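Preltwood gearbox notes, README

Hi, and welcome to my pile of transfer case notes! I started this folder when I took apart the two-speed transfer case from my old Preltwood truck and found that the only manual I could get was a scan with half the torque table missing. So I wrote down everything as I went, and then Jörg Thiele sent me his notes from the same job, and now it's a dataset (sort of).

What's in the folder

measurements.csv is the main file. It has 561 rows, one per reading, and covers shaft end play, bearing bore, gear backlash and shim thickness.
parts.csv lists the part names I use and the other names people have for them. The Lenz catalog calls the shift fork a "selector" and I gave up arguing.
torque.txt has the bolt values I trust. If a bolt isn't in there, I don't have a number for it, so please don't guess from the thread size.
photos/ is a mixed bag.

Columns in measurements.csv

unit: which gearbox it came from. P is mine, T is Jörg's, and F is the pair Heike Petersen opened up in Filtthorpe.
part: matches the name column in parts.csv.
value_mm: millimeters, always. I converted Heike's inch readings myself and kept her originals in value_raw.
tool: dial, mic or feeler. Feeler gauge readings are coarser, so filter them out if you care about backlash.
temp_f: shop temperature. Blank for all of the T rows (Jörg doesn't own a thermometer, and I've stopped asking).
who: initials.

Things to know before you use it

The output shaft rows are the good ones. I measured each of those three times and kept all three readings, so don't drop them as duplicates! The input shaft rows are single readings.

Rows 49 to 89 were taken with the rear cover gasket still in place. Uwe Kettler spotted that one when his shim stack came out too thick. I've left the values alone and put "gasket" in the notes column. If you're working out shims, skip them.

The low range gear in unit F2 had a chipped tooth, and its backlash is all over the place. I like having it in there, but leave it out of any average.

Shims: the script shims.py takes end play and a target and prints a stack using the sizes in the Trastar kit. It's 90 lines long and not pretty. Run it with python shims.py P and it will tell you what it thinks. I'd still put the case together dry and check with a dial before sealing anything.

Adding your own readings

Yes please! Copy template.csv, fill it in, and mail it over or open a pull request. Use a new unit letter, say which tool you used, and write something in notes if the bearing was new. Please don't round. Firouzeh Talebi sent hers in with every digit the mic showed and it made my Saturday.

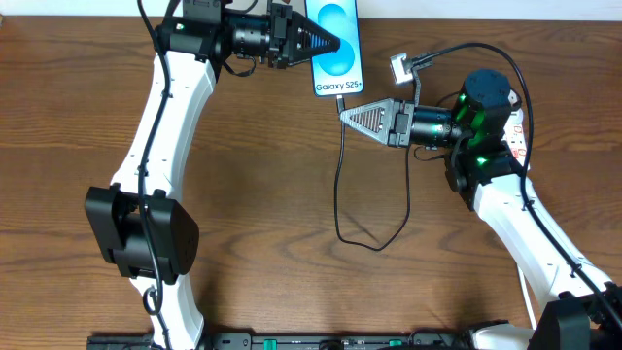
Phone held between two white robot arms over a wood tabletop.

Known gaps

No readings for the front axle engagement sleeve. I haven't had that end apart and I'm not planning to until it gives me a reason.
Nothing on the oil pump version of the case. Joscha Gerlach says his has one, so maybe later.
Spring free length is listed for the detent springs only.

Changes

August: added the F units, fixed a swapped pair of bearing names in parts.csv, added the gasket notes.
Before that: lots of typing.

License

Use it for whatever you want, and a mention is nice. If you find a wrong number, tell me which row and what you got, and I'll go back to my paper notebook and check.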